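The Tea Bottle, a Small Gallery

I own 17 mugs and one good teapot, and for most of October I have been drinking from a Lock & Lock tea bottle. My aunt sent it. She has opinions about hydration and a generous view of postage, and it reached me in a box meant for boots, under a scarf I had asked for and a jar of Harnier plum jam I hadn't.

Blue lid, clear body, big round shoulders. It has the build of a retired wrestler and I have grown fond of it.

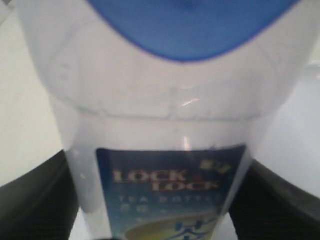
I had been loyal to a Brustden flask for years, a sober gray thing that kept tea scalding until the following morning and gave everything a faint taste of soup. Lent to Enda for a fishing trip, it never came home. He says it is "somewhere in the boat." I have seen the boat, and I don't expect to see the flask.

For the table view I wanted plain beige and not much else in the way of decoration. My first choice was the checked oilcloth, which made everybody's tea look like a picnic that had gone wrong.

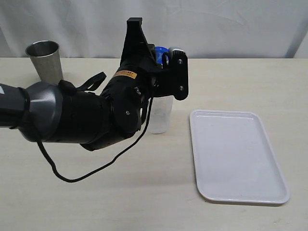

Words and gallery: Nyokabi Wanyama
10/02/2021

The rule at my place is that cold tea is fine if you meant it to be cold. Barley tea, yes. Forgotten breakfast tea with a skin on it, no, whatever Bernadette says. She once drank a cup that had been on the windowsill since lunch the day before and called it mellow.

Last one is the label, with its teacup and its droplets. It says TEA BOTTLE, in capitals, which settled an argument with Euan, who had been filling it with orange squash.

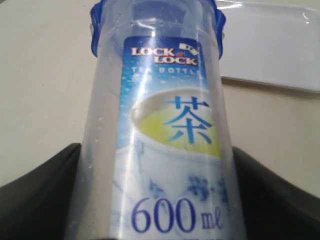
He has since moved his squash to a jug. The jug leaks. Tuấn wants to know whether the bottle fits in a bike cage, and I'll measure both when he remembers to bring the bike.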